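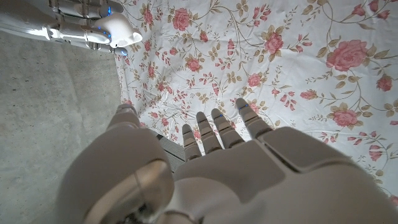 Floral fabric, laid flat. Floor visible past the edge.

Flat Cloth Inspection, Pladstead Lending Room
Dec 27, 2025
By Glenys Donnelly

Covers tablecloths, throws, curtain panels and any flat sheet of fabric that goes out on loan. Does not cover quilts (separate form, separate headache). Do one form per piece. If you are doing two pieces at once you are doing neither.

BEFORE YOU UNFOLD

1. Floor swept and dry. OK / Not OK
Comment: Swept the same day. "It was swept for the last one" has been written in this space before, and we all remember the last one.

2. Hands washed, rings and bracelets off. OK / Not OK
Comment: A watch counts as a bracelet. A smart watch counts as an expensive bracelet.

3. Tools counted out of the tray and written down. OK / Not OK
Comment: Scissors, seam ripper, pins. Same number goes back in at item 16. A pin left in a tablecloth will be found by someone's forearm.

4. Walkway kept clear beside the cloth. OK / Not OK
Comment: Leave 32 inches on the door side. Please measure it. Several of us believe we can judge 32 inches by eye, and several of us are wrong in different directions.

CLOTH LAID FLAT

5. Fully open, no part folded under. OK / Not OK
Comment: Smooth from the middle outward. Corners like to tuck themselves under and look innocent.

6. No edge lying across the walkway. OK / Not OK
Comment: Cloth on a smooth floor slides. It does not slide when you test it with your toe, only when you are carrying the tea.

7. Hems complete on all sides. OK / Repair / Retire
Comment: Run a thumb along the whole hem, including the part that looks fine. Loose thread longer than a finger goes down as Repair. Don't pull it to see what happens.

8. Holes, thin spots, snags. OK / Repair / Retire
Comment: Florals are good at hiding these. Look once from standing height, then get down and look along the surface with the lamp low. Anything you decide is "probably a petal" should be looked at again.

9. Stains. None / Light / Send to wash
Comment: Mark with a safety pin beside the stain, never through it. Describe what you see and leave the detective work alone. We don't need "gravy, likely Christmas." We need "brown, near the short hem."

10. Scorch marks. None / Retire
Comment: There is no Repair option here on purpose. Scorched cloth tears.

11. Smell. Fine / Air / Wash
Comment: Somebody has to. Musty pieces go on the rail for 3 days and get sniffed again, ideally by another person.

12. Dye rub, white cloth, light pressure. Clean / Transfers color
Comment: Pick a dark part of the pattern. If it transfers, tag it WASH ALONE. The pink napkins were white until January.

IF IT WILL HANG NEAR HEAT

13. Flame treatment label present and readable. Yes / No / Not treated
Comment: Not treated is a perfectly good answer and goes on the tag in capitals. No label means treat it as untreated. Do not test with a lighter. I should not have to write this, and yet the old form has a brown ring on page two.

14. Drop length written on tag. Done
Comment: Longest tablecloth we lend is 88 inches. Anything longer goes out as a curtain, since on a normal table it becomes a trip hazard with flowers on.

PUTTING AWAY

15. Folded dry, pattern side in, tag outside. OK / Not OK
Comment: Fold along different lines from last time. Old creases turn into splits.

16. Tools counted back in. Number out ____ Number in ____
Comment: If these differ, nobody goes home, or at least the cloth doesn't.

17. Shelf. OK / Not OK
Comment: Heavy pieces below shoulder height. The Henare curtains live on the bottom shelf and they can stay there.

18. Initials of checker.
Comment: Legible ones. "G" is me. The other "G" needs to find a second letter.

Notes on this version: item 4 is new, item 12 has moved up from the back page where it was being ignored, and the box for "general impression of fabric" is gone. It had collected a lot of opinions about florals.

Comments (4)

Jucélia Meireles
Can item 8 say which lamp? The Duso one gets hot enough to be its own item 10. I've been using the clip light from the Jernow cupboard and it shows thin spots better anyway.

Glenys Donnelly
Clip light it is. I'll change the wording and put the Duso back where it can't reach any fabric.

hemline_tom
Did the floral ones with this form and found two pulled threads I'd passed last year. Not thrilled with either of us. Could there be more room to write under Stains?

Jucélia Meireles
Seconding more room under Stains. Also I measured the walkway and I was short by the width of my shoe, so fine, keep item 4.

Pladstead Lending Room | Contact the desk | Copyright 2025 | Back to top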